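I've been trying to learn Hungarian since July, mostly from a used textbook and a set of recordings that came with it. My grandmother's family name was Illés and I always said I'd get around to it. This is where things stand.

The textbook has 22 chapters and I am on chapter nine. That sounds like less than half because it is. The first four went fast. They covered greetings, numbers, the vowels and how to say where you live. Chapter five brought in the difference between being in a place, going into it and coming out of it, each with its own ending, and I slowed down a lot. Then there's another set for being on top of something and another for being next to it. I made a grid on the inside of the back cover and I still look at it most days.

Vowel harmony turned out to be easier than I'd been told. Most endings come in two versions and you pick the one that matches the vowels in the word. "In the house" is a házban and "in the garden" is a kertben. After a few weeks the wrong one starts to sound off, even when I couldn't say which rule it breaks. I can't claim the same about definite and indefinite verbs. "I see a dog" and "I see the dog" use different forms of the verb, and I get it wrong more often than right when I'm speaking. On paper I have time to stop and check.

For flashcards I started with a phone app and dropped it. I'd tap through a stack while waiting for coffee and remember none of it later. Now I use plain index cards, Hungarian on one side, English on the other, and for verbs I write a full sentence. I have 201 cards as of this morning. The plan was to stop at 200 and not add any more until I knew them all, but I ran into the word for thimble (gyűszű) and wanted it.

I keep the cards in three envelopes. New ones go in the first and get looked at every day. If I get one right three days running it moves to the second, which I do on Friday. The third I go through when I feel like it. Last time I checked the third envelope I had forgotten 83 of them, so I put those back in the first and started over. That was a bad evening. Most of them came back within a week, though, and they seem to be holding better now.

I have a conversation partner, Levente Vörös. We talk for an hour, half in Hungarian and half in English, although his English is good enough that his half is really just talking. He corrects my word order more than anything. Whatever you want to stress goes right in front of the verb, so a sentence can be correct and still answer a question he didn't ask. He'll ask who bought the bread and I'll tell him that it was bread I bought.

He also told me to quit translating in my head, which I think everyone says and which I have no idea how to do on purpose. What has helped a little is describing ordinary things out loud at home. I'm opening the door. The cup is on the table. I'm taking the cup off the table. It's dull, but it makes the place endings come up over and over until they're less of a calculation.
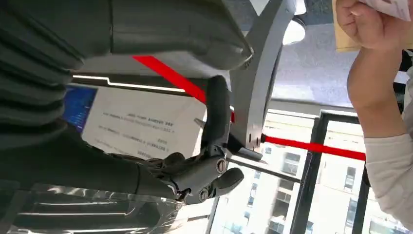 Reading is going better than speaking. I picked up a collection of short pieces by Kálmán Hegedűs, a children's writer Levente grew up with, and I can get through a page in half an hour with a dictionary. The stories run two or three pages each. One is about a goose who won't cross a bridge. I read that one four times, and by the last time I only looked up a couple of words.

The dictionary itself is a problem. Words have so many endings stacked on them that you have to peel them off before you can look anything up, and sometimes the stem changes too. I spent a long time hunting for lovak before I worked out that it was the plural of ló, horse. I've started writing those irregular ones on yellow cards so they stand out from the rest.

Next is chapter ten, which is possessives. My house, your house, his house, their houses, all done with endings again - and from a quick look ahead, the place endings then go on after those. I'm going to need more room inside the back cover.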